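About Stemico

Can a machine put together a flat-pack table yet? Can it clear a sink, fold a towel, restock a parts bin? Stemico was set up to answer questions of that kind for people who have to decide whether to spend money on the answer. We test robot arms and the software that runs them against ordinary chores from the home and the shop floor, and we report how far they get.

We do not build robots and we do not sell them. Our customers are furniture makers, small manufacturers, appliance companies and a few landlords. Most come to us after seeing a demonstration and wanting to know what happens on the second day.

What we test

Our list holds 45 chores. Each is written down as a starting layout, a finished state and a time limit. A chore is scored on the finished state alone. If a shelf is meant to sit level on its pegs and it sits on three of four, the run is a fail, and the partial result goes in a separate column.

The chores fall into two groups. The household group covers wiping, sorting, folding, opening packaging and putting together small furniture. The shop-floor group covers kitting, fastening, loading a fixture and returning tools to the right drawer. There is some overlap, and furniture assembly could sit in either one. We keep it in the household group for historical reasons.

Every chore runs in simulation first. A simulated table costs nothing when it is dropped, and the same layout can be restarted with the parts moved a little each time. Only software that passes in simulation goes on to the physical bench at our Oturthorpe site. The results for the two are never averaged together.

The furniture assembly series

The project we are asked about most is Siriwan, our assembly series for two-arm stations. It uses plain wooden parts: panels, boards, crosspieces, blocks, dowels and pegs. The parts carry no printed labels, so the software has to work from shape and position. Fasteners are left out at the lower levels. They come in at level four, and very little gets past level four.
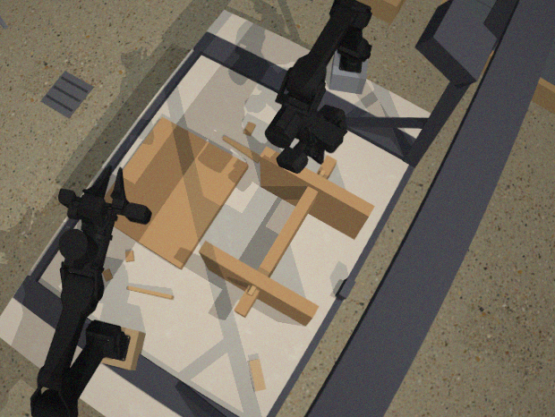 Two arms are used in this series for a practical reason. One arm can pick up a board and carry it to a joint without much trouble. Holding a second board square while the first one goes in is a different job, and with a single arm it calls for a clamp or a jig. People at home rarely own either. A pair of arms can share the work the way a person's two hands do, provided the software controls both of them on one clock. Older systems plan for each arm separately and lose time waiting.

Each run in the Siriwan series is limited to 30 minutes. We chose the limit by giving the same parts to adults with no training and doubling the slowest time. Runs that reach the limit are stopped and scored as they stand.

As of our last full round, the series had logged 1225 scored runs. The results can be put briefly:

Picking up a single block or panel from a flat surface is close to solved. Thin dowels are harder, mainly when they lie near a larger part and the fingers have no room to close.

Placing one board against another is reliable if the target does not move. Peg insertion is not reliable. Small errors in angle cause the peg to bind, and most software responds by pushing harder.

Recovering from a mistake is the weakest area by a wide margin. A person who sees a leg lean will straighten it without thinking about it. Most of the systems we test carry on with the next step.

Light and shadow

Customers sometimes ask why our simulated layouts use hard, uneven light. A kitchen at four in the afternoon has hard, uneven light. So does a workshop with one window. A vision system tuned under flat lighting will often read the edge of a shadow as the edge of a board, and it will reach for something that is not there. We would like to find that out early.

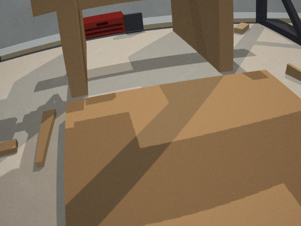

Siriwan series, simulated. Brown slab under overlapping shadows, with uprights behind it and a red tool chest in the background.

The same reasoning applies to background objects. Tool storage, stray blocks and equipment framing are part of many real rooms. Software that can only find a part on a bare surface gets a note in its report to that effect.

So, are they ready?

For the household, no. Of our 45 chores, 12 can be done by at least one system at a rate we would call dependable, and most of those are in the shop-floor group. A factory can fix the height of the table, the order of the parts and the position of the lamp. A home cannot — or at least the people living in it will not agree to it.

For the shop floor, the answer depends on how much the work varies. A customer who runs the same kit all year should look at automation now. A customer who changes products every few weeks will probably spend more on setup than the arms save. We give that second answer more often than the first, and we put the cost estimate next to it.

How we work with customers

An evaluation starts with a written chore definition, agreed by both sides before any run takes place. The definition is then frozen. If it has to change, the earlier runs are discarded and the count begins again.

Runs are controlled and recorded with Ornine, our in-house test software. Customers receive the complete log, including failed runs, along with a short report in plain language. We do not issue badges, seals or rankings. Vendors whose systems we test may quote a report in full. They may not quote single sentences from it.

The chore list is reviewed every January. Chores that every system passes are retired, and harder ones are added in their place. Suggestions from customers are welcome, particularly for jobs that look simple and have gone badly.

Page last revised 5/18/19. Inquiries about evaluations and site visits go to the Oturthorpe office.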